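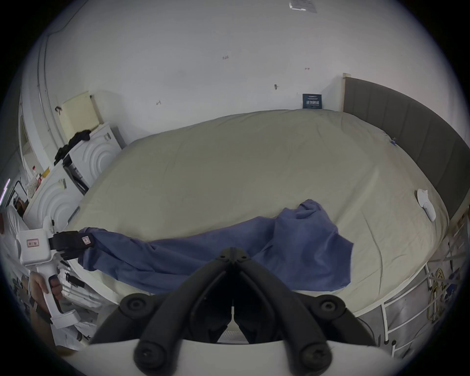 Progress report: comparison of hand-held grippers, December

Work in this period centred on handling soft cloth with two grippers at once. The Selerine and Dostine jaw sets have now been through the same folding routine on the bed, 211 runs in all, of which 16 were set aside after operator error.

The Selerine jaws held thin fabric well but tended to let go of thick seams. Results for the Dostine set are more even, though operators reported a tired wrist after around 9 minutes of steady use.
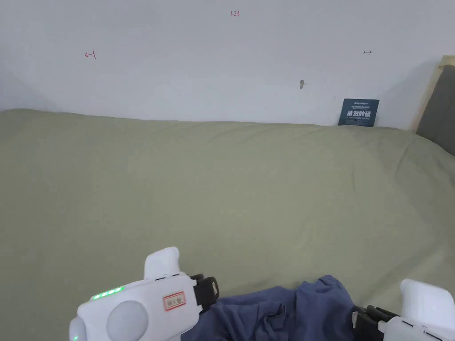
Theda Sauerland
Project Lead, Nudisa

A folded edge remains the hardest part of the task – both grippers must close on the cloth without catching the sheet. Lerato Van Wyk is revising the operator instructions on this point.

Spending is within the agreed budget. We ask for approval to order six further pairs of fingertips, and to move the controller trials to next quarter. Arūnas Grigaitė will send the run logs separately.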